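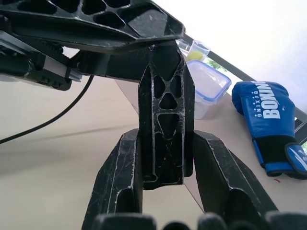 Lauri Tikkanen keeps his desk at the far end of the workshop in Flullbridge, as far as he can get from the kettle. He says this stops him drinking tea. He drinks four mugs while I am there, so the system may need another look.

He has spent 13 years at Proltdale, a small firm that moulds plastic parts for other people's equipment: brackets, covers, braces, the bits that hold up the bits you notice. His particular subject is the hole. "People think I make things," he says. "Mostly I decide where the thing should stop."

Anything tall and narrow tempts him. A solid upright is easy to draw and dull to look at, he says, and it takes an age to cool in the mould. So he opens it up with triangles, and the odd diamond if he is feeling fancy. Does the diamond do anything? "It does a bit. I could defend it in a meeting. I have defended it in a meeting."

The triangles he takes more seriously. Push on a square and it leans over, while a triangle has to bend or break before it goes anywhere. He shows me with a strip of card and some drawing pins, loses a pin in the carpet, and we spend a while on our hands and knees. "Bridges worked this out ages ago," he says from under the desk. "I just do it smaller, and in black."

Why always black? "It hides everything on the first day and nothing after that." Scratches on black plastic come up pale, and they come up along the edges first, wherever there is a rim to catch. Customers ring to complain. One of them, a packing firm called Mabaso, sent back a crate of 28 braces one December with a note saying they looked old. Tikkanen tested 20 of them and could find nothing wrong. "They were old," he says. "They had been working. I look like that as well."

He did try a cure. Drememier, a finish the firm bought in at some expense, was meant to keep the corners dark. It lasted 3 weeks in the workshop and smelt of wet dog for all of them. The tin now holds the door open.

I ask whether he ever gets tired of scuffs. He turns a brace over and runs a thumbnail round the largest opening – he does this while he talks, and I doubt he knows. "I read them," he says. "If the marks are even, it sits properly. If one side is bare and the other's chewed up, I've got my sums wrong and somebody has been too polite to tell me."

And the pointed tops? Surely a flat one would do.

"A flat one would do," he agrees, and goes to put the kettle on.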